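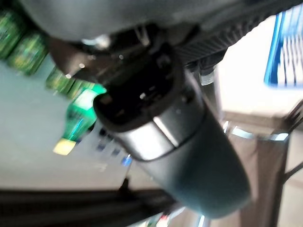

Cornberg robotics club goes back to its shelf project this fall, and new members are welcome from the first meeting. The task is the same one the spring group worked on: the arm has to find a product on the shelf, close the gripper on it, and set it down in a basket. We are staying with the green cans and the green bottle for now, with the blue basket off to the side. Cans and a bottle of nearly the same color are a hard case for the sorting code, and the spring group's program still mixes them up when the bottle is lying down.

Over the summer, three members rewrote the part of the program that decides how far to open the jaws. They ran 98 test picks on single cans, and 88 of them ended with the can in the basket. Most of the misses came when the arm approached at too steep an angle and the gripper bumped the next can over. The test log is in the club folder, under Zurnent, the name the group gave the new version. The old version, Clustus, is still there if anyone wants to compare the two.

Work for the first weeks is split between the code group and the hardware group. The code group will start on the bottle. The hardware group will check the wiring along the arm and make a set of softer pads for the jaws. Members who have not used the arm before need to do the safety session first. It takes 20 minutes and is given at the start of each meeting through the end of September.

In October we will have our practice round against the Śliwiński school team, using their product list and our shelf. The list will be sent to members a week ahead. Sign-up sheets for the practice round are on the door of the workshop, and the club fee is unchanged from last year.

Posted 30 August 2019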